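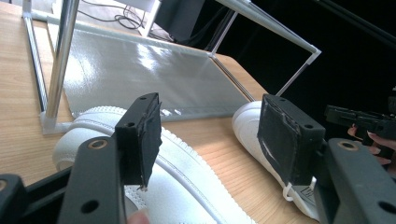 White shoes on the table, with a metal-tube rack behind them.

Korkavwood opens shoe care and entryway workshop
May 2023

Korkavwood is delighted to open its spring program with a hands-on workshop on one of the most neglected corners of the home: the spot where the shoes come off. The program is free, and 30 places are open to residents of the Briem neighborhood.

Each session lasts 2 hours. The first part is all about cleaning, with plenty of time for white shoes — stitching, sole edges, tongues and the inside lining that most of us skip. Participants bring a pair from home and work on it at the table. Brushes and cloths are provided.

After a short break the group moves on to storage. "We had so many questions about racks in February that we knew we had to give them proper time," said Minoru Katayama, who leads the workshops. "People are thrilled when they find out how much floor they can get back in a small hallway!"

Light racks with a metal tube frame and mesh fabric get special attention. The group will talk about how to set one up square, how to brush grit out of the mesh, and what to look for where the fabric folds over the tube.

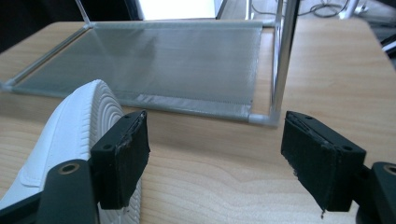
Inger Egilsson writes that her own mesh shelf sagged under winter boots until she moved them to the bottom level, and she would like the session to cover weight as well. It will — boots and heavy shoes now have their own segment.

Children from age 7 are welcome with an adult. Sign-up is at the Korkavwood front desk, and anyone with a wobbly rack at home is warmly invited to bring it along.

Contact: Þórey Juhl, Korkavwood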